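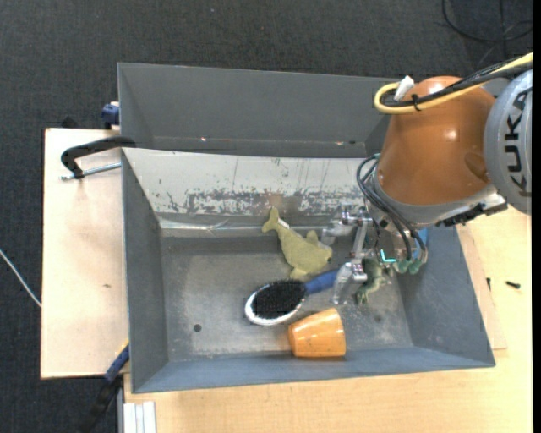 Page last changed: 10 May 2022

4.2 Setting a connection limit

Flarko can refuse new connections from any address that opens too many at once. The limit is off when the gateway is first installed. Set it before you open the gateway to outside traffic.

You will need an administrator login and the address of at least one machine you trust.

1. Log in and open Network, then Incoming, then Limits.

2. Under Trusted addresses, add the machine you are working from. Press Save before going any further.

Caution: if you skip step 2 you can lock yourself out. The only way back in is through the console port (see section 7).

3. Set Connections per address to 40. Offices that share one outside address, as at Fimbridge, will need a higher figure — start at 900 and bring it down over a few days.

4. Set Block time to 13 minutes. Shorter times let the same senders straight back in.

5. Tick Write to log, then press Apply. The gateway drops all open sessions while it reloads.

6. Log in again and check that the Limits line on the status page reads "Active".

Note: version 2 of the gateway software keeps trusted addresses in a separate file. They are not carried over when you restore a backup, so enter them again by hand.

If ordinary users are being blocked, open the log and sort by address. Send the log to Leandro Cáceres at the Trerkisstead office if the cause isn't clear.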